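Pultero home sim pack – review after a month
Posted 14 November 2023

Bought this for the two-arm build at the Jiltivico workshop. Wanted to try grips and reaches on screen before letting real motors near real furniture. £130 for the pack, rooms and household objects included, robot model included. Short version: worth it if you've got a decent graphics card and some patience. Long version below, typed fast, sorry.

Setup
Took me 11 evenings. Some of that was me. The installer wants an older driver than the one I had and doesn't say so, just stops at the licence page. Chandrasekhar Joseph in the workshop found the fix in the forum, page four of a thread about something else.

Objects
Best bit. Proper clutter, not grey cubes. Board game boxes, a jigsaw, all leaning on each other in a bin the way they do in my cupboard. Picking from a pile is the job I care about so I went straight there. 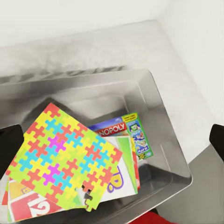 Flat boxes are hard work. Fingers want an edge and a pile doesn't give you many. I did 100 runs of lift-one-box over a weekend and changed the approach angle between batches, which the batch tool makes easy. Saving the results is less easy – plain text files, no headings, you work out the columns yourself.

Cameras
You get wrist views and an overhead one. Wrist view tilts with the hand, obviously, and the first hour of it made me feel a bit ill. A cupboard door at a slant, floor going off uphill. You get used to it.
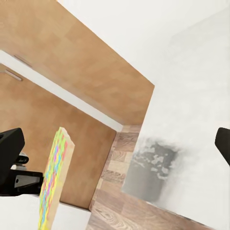
Finger width is adjustable in the settings but you have to reload the whole room afterwards. Two minutes each time on my machine. Liviu Surdu reckons his loads quicker, his card is newer. Friction settings are buried under "materials", should be under "gripper" if you ask me.

Overhead view is the one I use for reach. Put something small near the edge of the table, see if either arm can get to it without the two of them knocking together. Saved me from mounting our real shoulders too far apart, so thats the money back already.

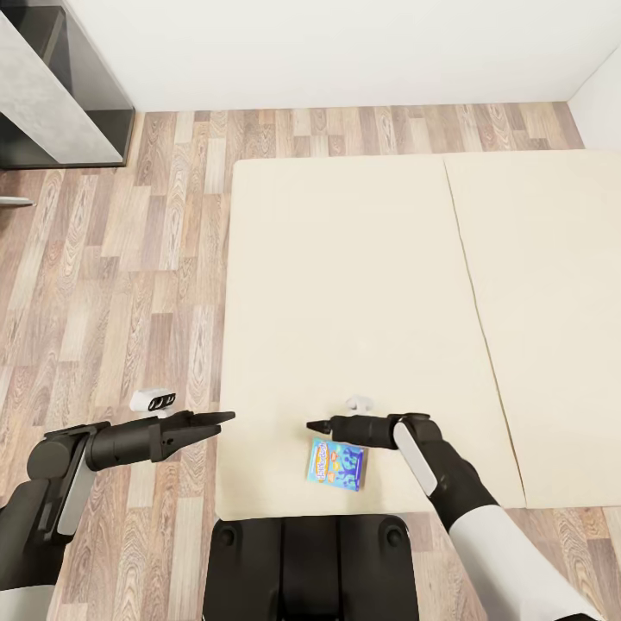 Physics
Mixed. Small boxes fine. Big flat things are where it gets interesting, and where I'd spend your first week if your build is meant to carry trays or boards. Grip low down at the corners and you soon find out what your wrist angles are like.

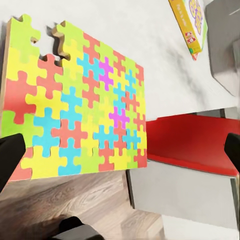 Crashed on me six times in the month, always when loading a room, never halfway through a run. Autosave is off by defualt. Turn it on.

Compared with Fludisero
Had the trial of that in January. Smoother, nicer menus, far fewer household objects, and you pay monthly. For a factory-ish bench I'd pick Fludisero. For a home build, Pultero.

Niggles
No printed manual. Help pages are search only. The sound can't be muted from inside the program – motor whine the whole time, I pull the speaker lead out. Sastry arms aren't on the supported list yet, so if that's what you own, wait.

Four stars. Would be more with a better installer. Will update when our left arm is wired up and I can compare the grip settings against the real thing.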